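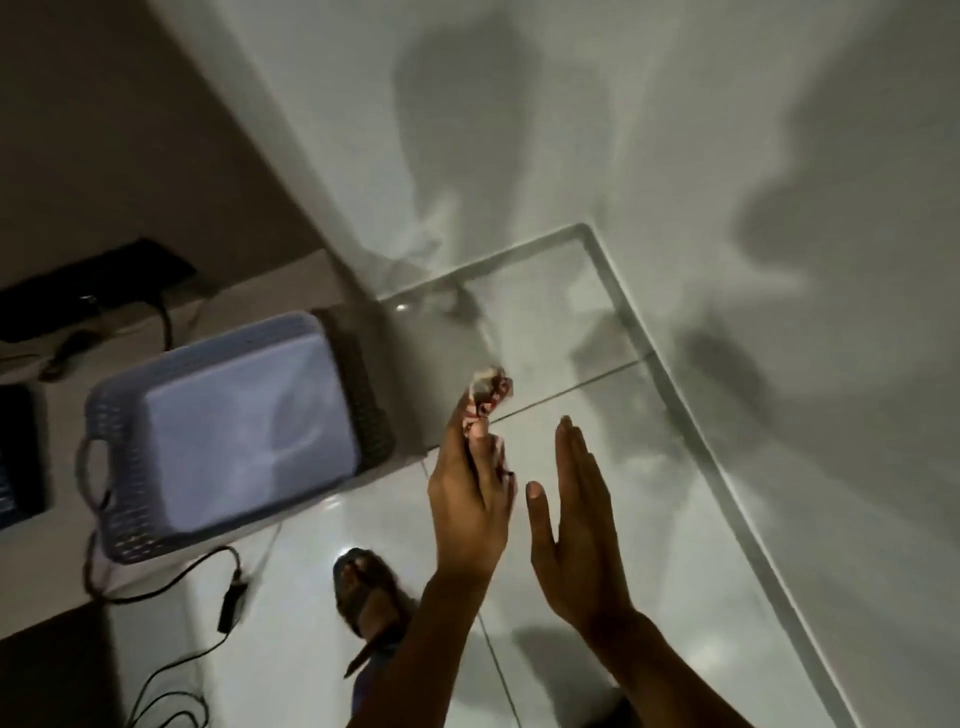
A scrap of patterned cloth held over a tiled floor, with a lavender basket alongside.

Grirkley textile swap to reopen with a sorting day for scraps

30 Dec 2020

The Grirkley textile swap will take in household fabric again from the first week of the new year, and this time it wants the small pieces as well as the large ones.

Until November the swap accepted only clothing, sheets and curtains in one piece. Torn hems, worn-out dishcloths and sewing leftovers were turned away at the door. Gregor MacKinnon, who runs the swap from the former Nisbet shoe store, said that rule sent a lot of usable cloth to the trash.

"People would bring 10 good pillowcases and a bag of bits, and we'd hand the bag back," MacKinnon said. "Quilters were asking us for exactly those bits."

Residents are asked to sort at home first. Pieces bigger than a hand can go in with regular donations. Anything smaller should be kept apart, shaken out and flattened as far as possible. Printed and plain fabric may be mixed, but knits need their own bag. Buttons and zippers can stay on.

Cloth must be clean and fully dry. Oily rags will still be refused – the swap has no way to store them safely.

Rory Cowie, a quilting teacher in nearby Druvum, will take the first batch of small pieces for her winter class. She expects to need some 100 scraps for each lap quilt and said faded colors are welcome.

"Old cotton is soft and it doesn't shrink on you later," Cowie said. "I'd take it over new."

Donors can leave fabric in any basket, box or bag they don't need back. Containers will be returned only if they have a name on them. The limit is two bags per household on each visit.

The swap is at the back of the Nisbet building, with the entrance on the parking lot side. Doors open at 10 a.m. and the last drop-off is at 7 p.m. There is no charge to donate or to take fabric home.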